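Vimen Docs > Perception > Annotation Workbench > 6. Segmenting chain-blind episodes

6. Segmenting chain-blind episodes

This section covers the import and segmentation of egocentric blind-operation recordings for the contact-state model. It assumes the Workbench is installed and a project has been created (see Section 3).

6.1 Import

1. Open the project and select Import > Episode folder. The loader expects one video stream and one timestamp file per episode.

2. Set the sampling rate to 15 frames per second. Higher rates are accepted but will be downsampled on write.

3. Check the episode count in the status bar against the manifest. The reference set supplied with Wevent contains 1,317 episodes. A lower count usually means a timestamp file has been skipped; see the import log.

Note: Do not rename episode folders after import. The index stores relative paths and will not rebuild them.

6.2 Label the hands and chain

4. Step to the first frame with hand-chain contact. Assign each hand a track (hand_R, hand_L), then assign a contact target from the drop-down list.

5. Where both hands grip the same chain, create one chain object and attach both contact points to it. Separate chain objects will be read by the planner as separate drives. 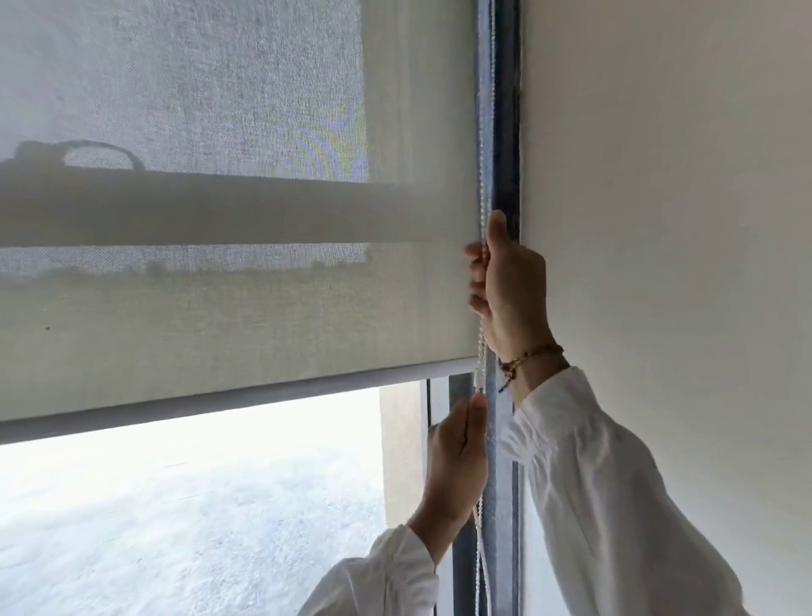

Figure 6-1. Two-hand grip, one hand above the other on the beaded chain.

6. Draw the bottom rail as a two-point line, end to end where both ends are visible. Camera pitch and yaw will make the rail appear sloped. Do not level it by hand; the rectifier corrects the slope at export.

7. Mask the fabric as a single region. Window members showing through translucent fabric belong to the fabric mask and must not be labelled separately.

Caution: Automatic masking tends to split pale fabric along any dark transom behind it. Merge the pieces before saving. Split masks produce a false rail estimate, and the height estimator does not flag the error.

6.3 Windows with more than one blind

8. Give each blind its own ID, numbered from left to right. Link every visible chain to a blind ID. If the link can't be determined from the current frame, set it to unknown and scrub forward.

9. Label a pinch between thumb and index finger as contact_pinch. Label an open hand near the window as free, even if it is close to a second chain. Proximity is computed later from the tracks and should not be entered by the annotator.
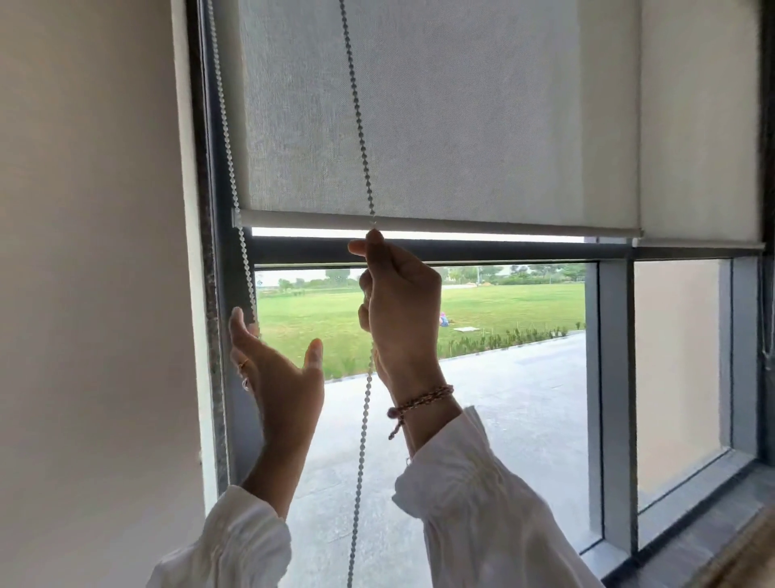

10. Leave pull direction blank on single frames. The field is filled from rail displacement over a window of six frames, and a manual entry will override the computed value.

6.4 Export

11. Run Validate. Errors must be cleared before export; warnings may be accepted with a comment.

12. Select Export > Planner format. Allow 1,616 MB of free disk space for the cache.

Questions on the label schema go to Zahira Nasution. Exporter faults should be logged under Jenisico with the validation report attached.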